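Print this page | E-mail this page

Comparing Two Controllers for a Simulated Humanoid in a Furnished House
Project report, October
By Ritu Rawat and Akash Rastogi

The assignment was to take two walking controllers and say which one we would trust indoors. We called them by the names they came with. Mekum is the older one and plans each footstep ahead of time. Grirside is a learned policy that takes in joint readings and a target direction and puts out joint commands. Its notes say it is "ready for homes." We started out doubting that, and we still do, though our reasons changed along the way.

All of our runs were in simulation. We had no access to a real robot this term, so nothing in this report should be read as a claim about hardware. The simulator gives the controller perfect joint readings unless you add noise yourself, and a floor with the same friction everywhere. Both of those things flatter the results.

Setup

Each controller got 60 runs in the same house model with the same robot model. The start point was the same every time. The goal was moved among 6 positions, some in open floor and some close to furniture. A run ended when the robot reached the goal, fell, or used up 3000 control steps. We counted any contact between the robot's legs and a piece of furniture as a failure, even if it stayed up. Akash thought this was too strict. I thought a robot that kicks the furniture on its way past has not done the job, and we kept the rule.

The hardest goals were the ones that sent the robot between low furniture and something taller. A footstool is a bad obstacle for both controllers. It sits down at leg height, and clearing it depends on where the feet and knees go, which the target direction says nothing about.

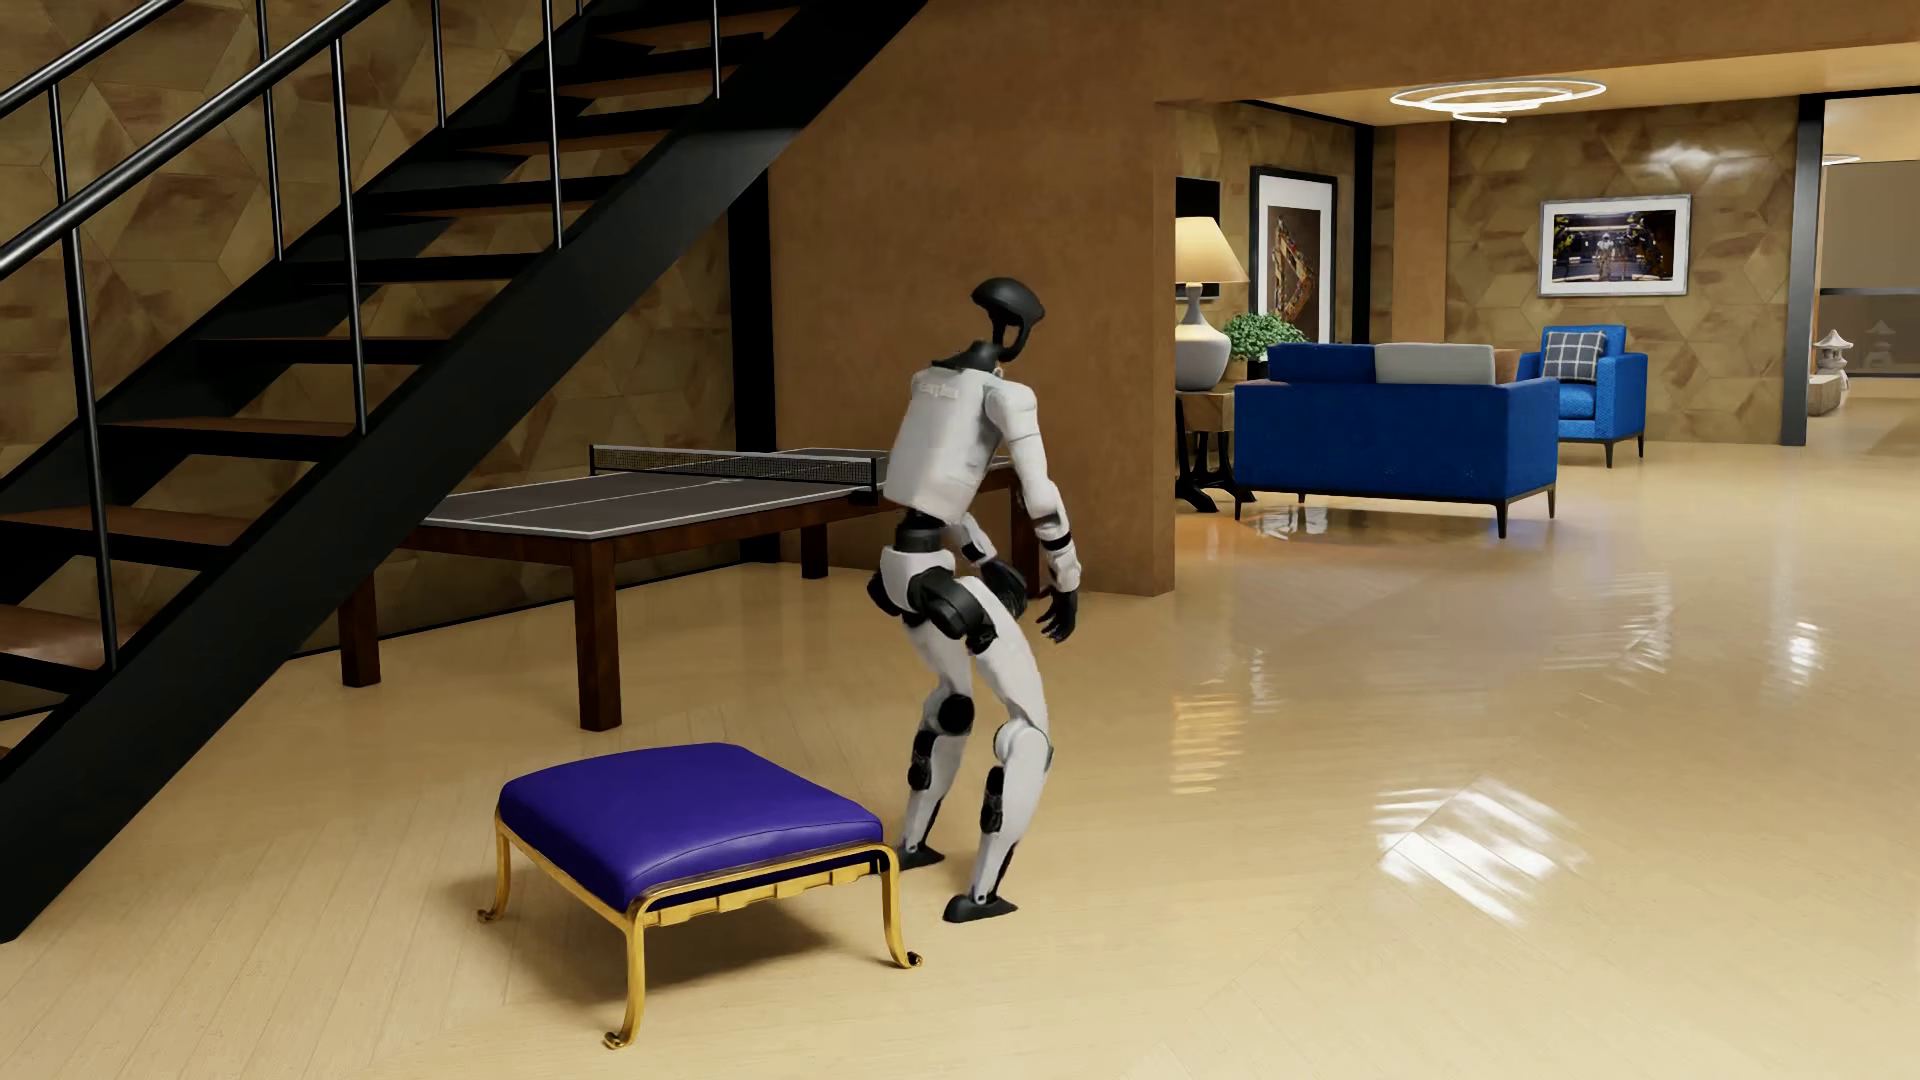 Dinesh Bajpai wrote in his review of our draft that a contact rule like ours measures the path planner as much as the controller, and that we should not blame Grirside for going where it was told. He has a point. Mekum chooses its own footsteps, so it gets some planning for free. Grirside only follows a direction, and the direction came from a simple script we wrote in one evening. We reran the goals near furniture with wider paths, and Grirside touched things less often. It also took longer, and it still fell more than Mekum on sharp turns.

What we found

Mekum was slow and dull to watch. It stopped before most turns and ran out of steps on the farthest goal more than once. It rarely fell. Grirside looked much better on screen – smoother and quicker off the start – and I suspect that is why people like it. Looking natural was not one of our measures.

When we added noise to the joint readings, the gap between the 2 controllers got wider. Mekum slowed down further. Grirside began to sway, and on the tight goals it often did not recover.

We would not call either one ready for homes. If we had to pick, we would pick Mekum and put up with the waiting.

Problems with our own work

We used one house. The furniture never moved, there were no people or pets in the tests, and we never asked the robot to climb stairs. The noise settings were guesses. We also tuned Mekum for longer than Grirside, having started with it, and that may account for part of the difference. Anyone repeating this should write the path script first and give both controllers the same amount of tuning time.

Run logs and the path script are in the course folder under both our names.

Contact: Ritu Rawat, Gudasden student projects | Copyright the authors | Back to top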